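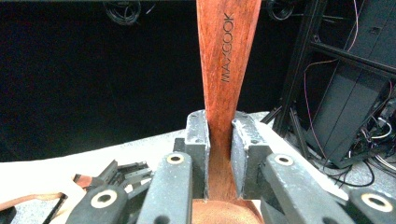 From: Jussara Meireles
To: Skondent handling list
Date: Saturday, April 19, 2025
Re: where to hold the spoon

Josué Meireles wrote:
> Rule 2 says grip utensils by the handle. Does the
> narrow neck count? Guerra say no.

It counts. Take the neck between both pads, with the pads flat on the wood. I'll put that in the next draft.

Still open from January:

1. Start position. Fingers open before you go near anything, spoon lying flat on the table, mug stand well clear of it.
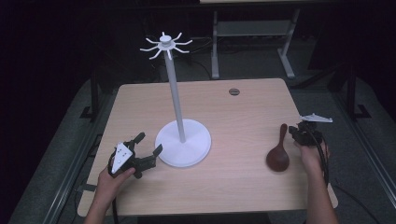 2. Cables. Keep them to the outside of each arm — never across the table between the two grippers.

3. Worn pads. Vitis want a limit of 80 hours. I have no strong view.

Comments to me please, quoting 731.

Jussara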